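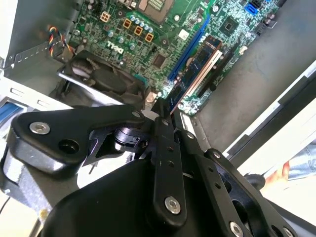 **Figure 3.** Interior of an open desktop computer case, with the DELL-marked motherboard still in place.

### 3.2 Board layout and order of removal

Desktop units reached the Hartley bench with their side panels off and their drives already taken out. What remained in most cases was the board, the power supply, the cabling and whatever expansion cards the previous owner had left behind. The sorting procedure in this section deals only with the board. Power supplies followed the route given in Section 3.4.

Boards were graded in the case before any fixing was undone. Grading in place takes longer per unit than grading on a flat surface, as the case walls restrict both the light and the angle of view, but it avoids handling boards that will be sent straight to shredding. The grader recorded the maker's mark where one was printed, the state of the processor socket and the condition of the parts in the power delivery area. The last of these covers the capacitors and the square chokes that stand near the socket on most boards of this type. In Figure 3 the printed mark lies close to both, and the three items could be recorded from one viewpoint. On boards where the mark was hidden under cabling, the grader moved the cable aside and did not unplug it.

Capacitors were checked by eye for domed tops and for residue at the base. A board with a single domed capacitor was placed in grade B. Two or more put it in grade C, whatever the state of the rest. We considered measuring each part in circuit, as is done at the Telach plant, but the readings are affected by neighbouring parts and the time needed was out of proportion to the resale value of the board.

The socket was inspected next. Boards with an exposed contact grid need more care than those where the pins are on the processor, and a loose screw dropped at this stage can write off an otherwise sound board. A plastic cover was fitted over the socket once it had been inspected, and it stayed there until the board was bagged. Bent contacts were not straightened at the bench. Such boards went to grade B with a note, and the decision on repair was left to the buyer.

The trial batch was made up of 300 units, taken in the order in which they arrived. Each grader worked through 20 units and then changed to another task, which limited the effect of tiredness on the visual checks. Fixings were removed from the corners inwards, with the 4 corner screws kept in a tray beside the case and counted back before the board was lifted. Screw length varied between case models - in a few units it varied within the same case - so the trays were not pooled.

Front panel leads caused the most delay. They are short, thin and often tucked under the lower edge of the board, and a lead missed at this point tends to pull its header out of line during lifting. The Fudar checklist, which we used in shortened form, places lead removal after the corner screws. We reversed the two steps after the first day of the trial and kept the new order for the remainder. Units graded before the change are included in the totals but marked separately in the Onimine log, so that lifting damage can be compared between the two orders.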